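Tuesday in the kitchen: a small gallery

This page is all kitchen. We've been in since February and I still get a bit silly about having a corner to cook in! The last place had one shelf and a ring, and the bin lived in the hall.

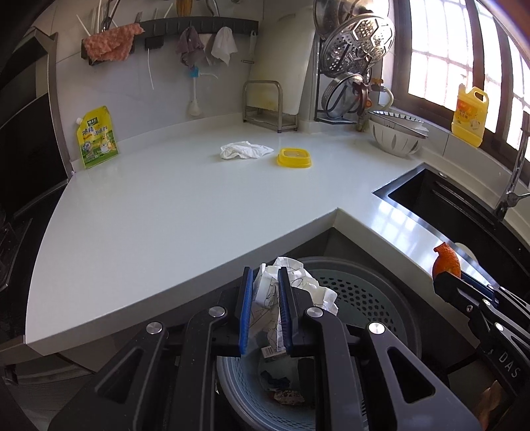

Clearing up the corner. A crumpled sheet of printed paper over the blue-grey basket, and a piece of orange citrus over by the sink.

The basket is our bin, more or less, and I'm very fond of it. It's a round plastic one with little holes in the side and a thick grey rim (Etelka says it's far too nice for rubbish, and she may have a point). It sits below the counter, handy for sweeping things straight in after supper. You can spot a small white box with a barcode at the bottom, and a speckly wrapper keeping it company.

Still to go when this was taken: the crumpled white tissue at the back, and the little see-through yellow lid next to it. I've got a whole drawer of lids and I'd say two of them fit anything. Attila wants to throw the lot out and start again, but I keep thinking the right tub is bound to turn up behind the rice.

The yellow and green pouch leaning on the wall is seasoning. It has a proper home in the cupboard and I never put it back, I use it far too often – on potatoes, on eggs, on toast once when things were a bit desperate.

What I like best is that wide bit of white worktop in the middle, with the hob on one side and the black sink on the other. Aranka rolled out dough for 6 of us on it last weekend and didn't once have to balance the board on her knees. She used 425 grams of flour and I'm fairly sure I swept up half of it. The inside corner is where I bump my hip every single morning, usually with a cup of tea in my hand.

More to come once I've sorted the cupboard over the fridge. Delia, if you're reading, I've still got your big blue dish and I promise it's coming back!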